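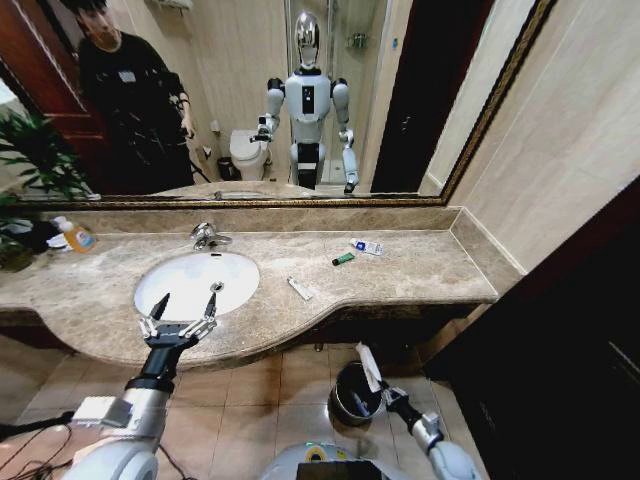

A student team's robot at the bathroom vanity, with a tissue held in its right gripper.

BONBRIDGE, January 19, 2023 -- The Robotics Club at Sostach College has begun the second stage of its household assistance project, in which students prepare a humanoid robot to tidy a bathroom counter. The work forms the club's entry in the Brurkano Student Challenge.

Teams entering the challenge must complete eight tasks in a furnished home, among them throwing away used tissues and putting toiletries back in order. Each task carries a limit of 30 minutes.

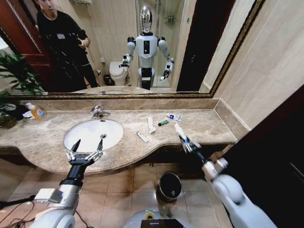 The right gripper holds a toothbrush upright beside the marble counter.

The club has 13 members, drawn from the engineering and computer science programs. Students work in pairs, with one member operating the equipment and the other keeping the written log. Small, light items have received the most attention this term.

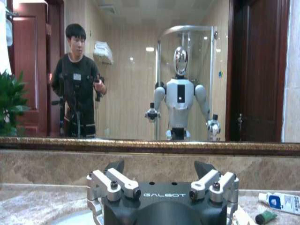
Toothpaste tubes and flat packets must be picked up from a polished surface without being pushed toward the sink, and students have recorded more than 30 practice runs on this task alone. The records will be included in the technical report that each team submits to the judges.
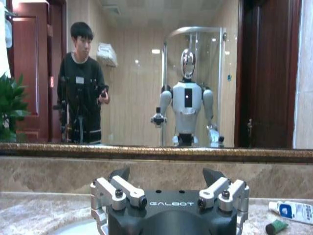
An open gripper above the countertop, near a tube of toothpaste.

The project is supported by a grant from the Ortuño Fund, awarded to the club in November. A public presentation will be held in the college library at the end of the term. Admission is free, and registration is required.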